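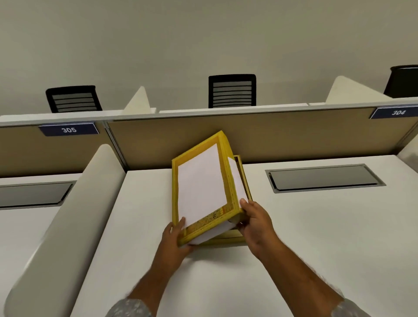 Sorting out old paperwork after moving to Hasstead
My late aunt kept everything, and I've inherited the lot. There are gas bills from three houses ago, a guarantee for a kettle, and letters from a solicitor called Beaudoin who seems to have charged by the adjective. Some of it lives in folders and some in fancy boxes like the yellow one with the gold pattern along the bottom, lid half up and paper poking out of the side. I've got one free weekend and 40 litres of recycling space. What do I have to keep, and for how long? And does anyone have a system that survives past the first cup of tea?
Posted by Mal-soon Hwang, 2019-05-14

Kwan-ho Yang
Did this for my dad in August. Don't read anything on day one, or you'll still be on the floor at midnight with a postcard from Rhyl. Make 3 piles: keep, shred, ask somebody. Wills, deeds, birth and marriage certificates and anything about a pension go in keep. If the estate isn't settled yet, bank statements and tax papers go there too, and ring the solicitor before you shred a thing. Ordinary household bills can mostly go once the final ones are paid. The kettle guarantee is your own business. 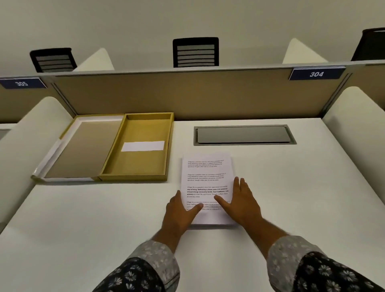 Kwan-ho Yang
Forgot to say, get the keep pile flat before you file it. Paper that's been folded since decimalisation will not go in a folder willingly. Take the staples out, put the sheets in date order and lean on them for a bit – two hands flat on the stack, fingers spread, and never mind if the top sheet sits a little off-square. I got around 70 sheets into one Drernar folder that way. The ring binder I tried before it gave up at 49 and pinched my thumb.

markus_at_the_allotment
just burn it

Mal-soon Hwang
Thanks Kwan-ho, ask pile is already the biggest. Markus, some of it is the deeds.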